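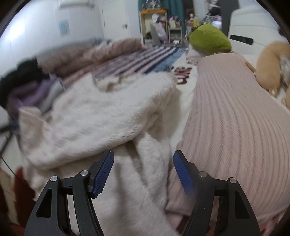
White fluff, pink ribs, and a lavender sweater farther back on the bed.

I want to make a case for the bed. I don't mean for sleeping, I mean as the place where clothes get sorted, and I'm making it because my friend Liesl Holzer told me over lunch that putting laundry on a bed is "just moving the problem to where you sleep." She has a folding table. She has had it since college and she is very proud of it, and I have been arguing with her in my head ever since.

So, sweaters. Every February I pull out every knit thing in the apartment and put it on a bed, all of it at once, and I decide what stays. People think you should do this in spring, when the cold is over and you're packing the wool away. I think that's exactly wrong! By April you hate all your sweaters. You've been in them since December and you would happily never see a cuff again. In the middle of winter you still need them, and you know which ones you've been reaching for and which ones you've been moving out of the way to get to the ones you reach for. That is all the information you need, and it has a short shelf life.

And a bed is the right place for it because a knit needs to lie flat before you can tell anything about it. A fuzzy sweater in a drawer is a lump. On a hanger it's a lump with shoulders (and pretty soon it's a lump with those little pointy hanger bumps on the shoulders, which never quite come out). Spread it out with the sleeves where sleeves go and you can see the whole thing, the pilling under the arms, the hem that's gone wavy, the spot where you leaned on something at your cousin's birthday. My kitchen table can hold one sweater if I move the toaster. A bed can hold the sweater, the next sweater, and the pile.

About the pile. Liesl's other complaint is that a bed makes you messy, that you end up with black things heaped in one spot and a purple thing beside them and blankets shoved every which way, and it looks worse than when you started. Well, yes. It does look worse. I think that's a good sign, and I think a lot of the tidying advice out there has made us scared of the ugly middle part. Years ago I bought a set of Rokitz drawer dividers because the pictures on the box were so calm. I spent a whole Sunday fitting my sweaters into neat little compartments and got rid of precisely zero of them. They were very well organized, the sweaters I didn't wear.

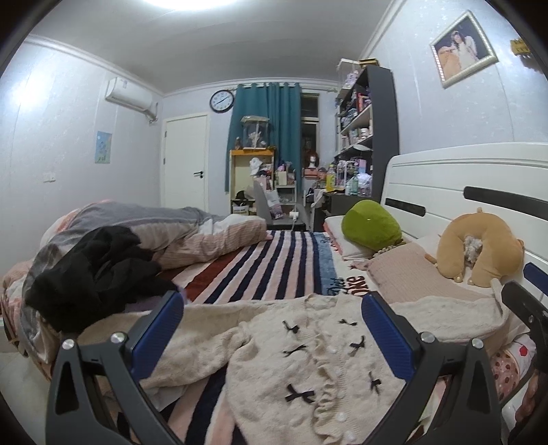
The bow cardigan, given the middle of the bed, as it deserves.

Which gets me to the hard ones, the ones with stuff on them. A plain gray crewneck is easy to judge. A cream cardigan with little black bows on the front and a ruffled edge is another kind of question altogether, and I have noticed that sensible people get weirdly stern about clothes like that. My neighbor Pranab Abeysekara has a rule that anything you can't wear to three different places has to go. I like Pranab a lot, and his closet is very beige.

I say keep the bows. A cardigan like that isn't competing with your everyday sweater, so why would you score it the same way? Maybe it comes out for a few dinners a year and one very good coffee. Fine. What I would do is give it a fair look while it's flat. Run a thumb along the buttons and see if any are hanging by a thread. Tug each bow, gently. Trim decides the life of a sweater more than the wool does, in my experience, and a loose bow takes five minutes to fix in February and gets the whole garment thrown out in October when you're late and annoyed.

Then fold it, don't hang it. Front side in if there are bows, arms across the back, in half once. I stopped folding in thirds after reading a column by Aurelio Barrios where he pointed out that each fold is a crease you'll be wearing later, and I've never gone back. Fluffy things go on top of the stack, always, or the pile on them gets squashed flat and they look sad until the next wash.

I'll give Liesl one point. The bed does put you on a deadline. At some hour of the night you want to get into it, and there's a plush pillow under a scarf and a blanket you can't find the end of, and you either finish or you pick the whole heap up and dump it on a chair. I have done the chair. I did the chair for most of last winter, if we're telling the truth.

But a folding table has no deadline at all. I asked her what was on hers right now, and she changed the subject to dessert.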